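4. Laying out the table and placing the kitchen items

4.1 Cover the Clokinwood worktable with brown sheeting and pull it flat. Fix the edges underneath.

4.2 Run blue tape lengthwise, then crosswise, to form square cells. Press each crossing down firmly.

4.3 Set out the small bowl and the wider dish, one behind the other. Place the lidded pot in a cell of its own, nearer the front.

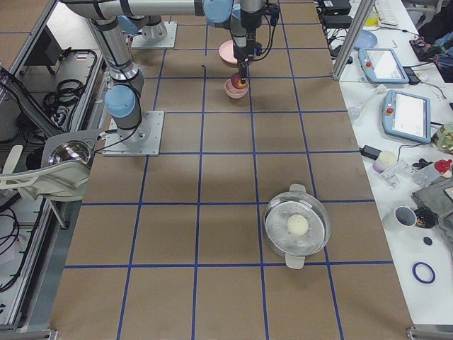

Fig. 8. Pink bowl with apple, second pink dish, and steel pot with glass lid.

NOTE: Items may overlap a tape line. The lines are a guide to spacing and do not have to be kept clear.

4.4 Check that the lid sits level on the pot before moving it. Lift by both handles.

CAUTION: The glass lid is not fixed to the pot. Do not carry the pot by the lid.

4.5 For the rice cooker layout, remove the pot and stand the cooker near the middle of the table with its lid closed. Leave the steam vent uncovered.

4.6 Lead the power cord away from the cooker across the table, without loops.
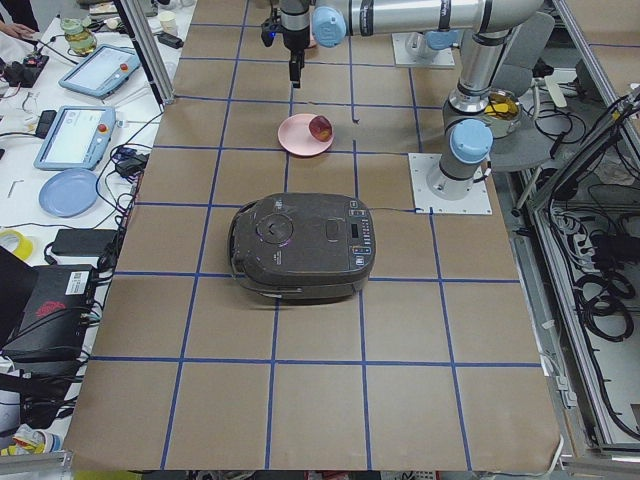 4.7 Keep the plate well clear of the cooker, so that the lid can be opened fully. Fruit goes on the plate, not on the sheeting.

CAUTION: Unplug the cooker before wiping it or changing the sheeting.

4.8 Replace torn tape one strip at a time. Spare rolls are listed under part 29 in the Rornska parts list.

Section revised by W. Karam, Fri 27 July.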